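Jambridge fiber mill says it will pay more for local fleece, but the price sheet is thin

Small-flock owners near Jambridge have been told they will get a better price for their raw fleece this year, provided they sign up with the Trutside mill before the end of January. The offer was announced at an open evening at the mill on Wednesday, and it was well attended. People brought bags of wool, which they were asked to take home again.

The mill, which trades under the name Laaksonen, wants to build up a yarn line made only from fleece grown in the district. The yarn will be sold as Dreda. According to the leaflet given out at the door, Dreda will be "soft, traceable and fair to the farm." Two of those can be checked in time by anybody with a pair of hands and a phone. The third depends on numbers that are mostly missing from the leaflet.

What the leaflet does say is this. Fleece will be sorted into 3 grades. Top grade earns a premium over the mill's current rate. Middle grade earns the current rate. Bottom grade is accepted at the mill's discretion, and the owner may be charged for disposal if it is turned down. The mill does the grading, on its own premises, after the fleece has been dropped off.

Growers who have sold wool anywhere before will spot the trouble. A premium on the top grade is worth something only if a fair share of the clip gets graded that way. Asked how much of last year's intake would have made top grade under the new rules, the mill said it did not keep records in that form. Asked whether owners could be there for the sorting, it said this would be looked at.
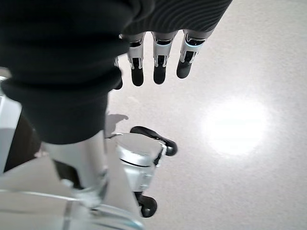
There is also the matter of what counts as clean. The leaflet asks for fleece that is "well skirted," meaning that the dirty edges, belly wool and dung tags have been pulled off before delivery. Fair enough, and most hand spinners would ask for the same. But it goes on to say that fleece with "excess vegetable matter" will drop a grade, and it never says how much is excess. Anyone who feeds hay from an overhead rack knows the neck wool fills up with chaff by midwinter. Coated sheep stay cleaner, but coats cost money and have to be changed as the wool grows, and the premium as printed does not look big enough to cover them.

Alpaca owners have less to go on still. Their fiber gets a single line, saying it will be taken "by arrangement." Angora rabbit wool is not mentioned at all, although several rabbit keepers had come along hoping to hear about blends. The mill said later in the evening that its carding machine does not handle very short or slippery fiber well and that rabbit wool would be considered once the first yarn was on sale. No date was given for that.

In fairness to the mill, it has kept going through years when the closest alternative was to box up a fleece, pay the postage and wait most of a year to see it again. It processes small lots, down to a single fleece, and plenty of knitters in Jambridge have a sweater to show for it. Its washing is gentle and its roving is usually even. Nothing in the new scheme ends that service. Owners can still bring in their own wool, pay for the processing and carry home the result.

Whether they will want to is another question. The processing fee goes up by 8 percent at the same time as the new scheme begins, a detail found on the back of the leaflet and not brought up in the talk. The mill puts it down to heating costs and says it would have happened anyway. Some in the room took the view that a higher fee for those who keep their fleece, together with a promised premium for those who sell it, looks a good deal like a push in one direction.

The mill says 498 fleeces have already been pledged. It would not say how many owners that represents, or whether a pledge binds anyone to deliver. The sign-up form has a box for "estimated number of fleeces," and it seems likely that the total comes from adding up those boxes. An estimate made in winter for a shearing in spring is a hopeful sort of number. Sheep die, wool breaks, and it rains on shearing day.

Then there is the yarn itself. A sample skein of Dreda was passed around, and it was a pleasant enough thing, a 2-ply in natural gray with some bounce to it. A few of the spinners present thought it felt finer than the crossbred wool most local flocks grow. The mill said the sample was made from "representative" fleece. It did not say from which farms, which is an odd gap for a yarn that is going to be sold as traceable. The finished labels are supposed to carry a code that leads to the name of the flock. With small flocks, a batch big enough to run through the spinning frame will nearly always have to be mixed, so buyers may end up looking at a list of farms and not one of them.
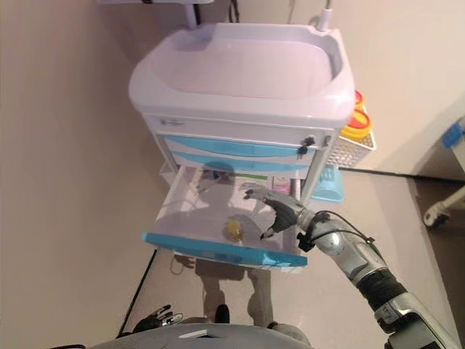

What the form commits you to

Growers thinking of signing should read the second page before the first. As the form stands:

Signing up gives the mill first refusal on the whole clip, including any fleeces you might have meant to hold back for your own wheel or sell to hand spinners. There is no box for keeping some.

Payment comes after grading, with no deadline stated for when grading must be finished.

Fleece turned down can be collected by the owner, but only within 3 weeks. After that it belongs to the mill.

The agreement runs for 2 shearings. The rate is fixed for the first only.

The mill says the first point was not intended and that it will write to anyone who wants to hold fleeces back. It would be simpler to change the form. A good hand-spinning fleece sold direct, at a fiber fair or through an online shop, will usually bring in several times what a mill pays for it, and those are exactly the fleeces likely to make top grade. An owner with a dozen sheep and four nice fleeces may well find that the four were paying for the rest.

For the ordinary wool, the sums look different. Plenty of owners now compost it, mulch the raspberries with it or stack it in the barn until the moths find it. Any payment beats that, as long as the fuel to Trutside and the possible disposal charge do not eat it up. Growers on the far side of Jambridge asked about a collection round and were told it was being discussed.

The mill has promised a revised leaflet, with the grading rules set out in more detail and photographs of each grade. It did not say if the revised version would be out before the sign-up period closes. Forms already handed in will be treated as valid, though owners can ask for theirs back at the mill counter, which is open mornings until noon.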